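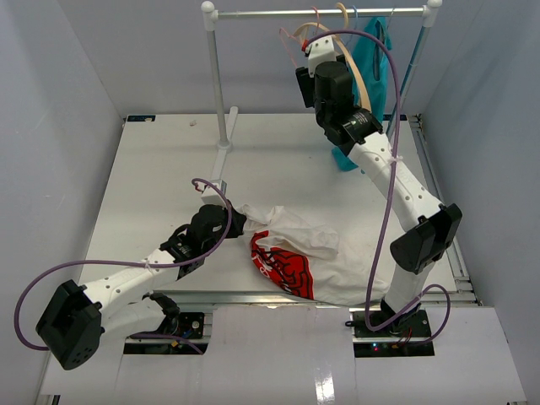
Issue 18, page 2

Review: Plendura Bench Practice for Two-Arm Garment Handling

The Plendura guide is a set of working rules for benchtop cells in which two arms share one textile task. It costs $535 with the inspection templates. We read it against a shirt-hanging cell and judged each chapter by whether an operator could apply it without calling the integrator.

Chapter 1 covers layout. It asks for fixed walls on the sides the operator does not use, a rack along the back edge, and a defined handover zone in front of it. Unused hangers and finished garments may stay on the rack, but the guide wants them grouped at one end. The rule is sound. Its weakness is that no minimum gap is given between hanging fabric and a raised wrist, so each shop has to set its own.

Cable rules are stricter. Every cable that follows an arm must be tied at the forearm, with a free loop long enough for full wrist travel. The Halliday checklist covers the same point in one vague line. Plendura gives a test: move each joint to its limit at low speed and watch the loop for snags.

Chapter 2 assigns roles. One gripper holds the garment near a shoulder and the other carries the hanger through the neckline. The holding gripper may not open until the hanger is confirmed inside the collar. Thin plastic hangers get a lower grip force than wooden ones. 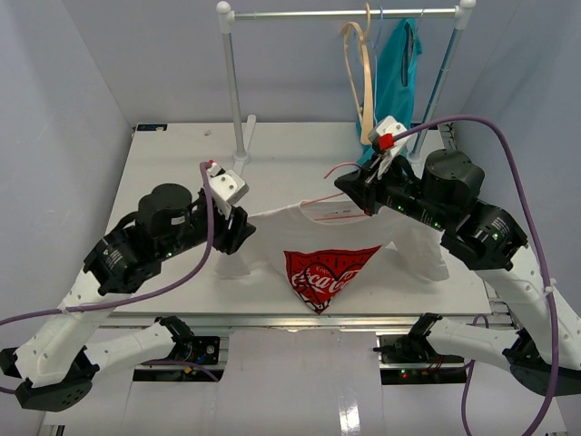 Inspection and upkeep

The templates call for a check of fingers, table surface and rail at the start of each shift, with a full regrip test every 1,836 cycles. Finger wear is graded by location. Scuffs on the outer edge are logged and left alone, while damage to the inner face means replacement. Surface marks must be recorded too, and glare patches noted, as both can mislead a wrist camera looking for a fabric edge.

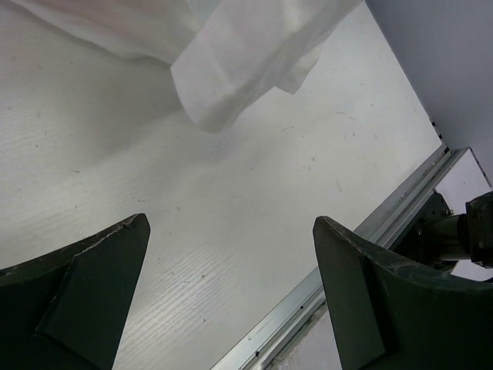
The glare section is the best in the guide. It tells the operator to view the bare table through each wrist camera before loading fabric, then adjust the lighting before touching any vision threshold. Grullow's handbook reverses that order, and in our cell the result was repeated retuning.

Two faults remain. The emergency stop chapter refers to a wiring appendix that our copy did not include, and the templates come only as locked files. Dakora supplies editable forms with its cheaper package, though its text on shared workspaces is thin.

Recommended for shops running two arms on one table. Single-arm users can skip it.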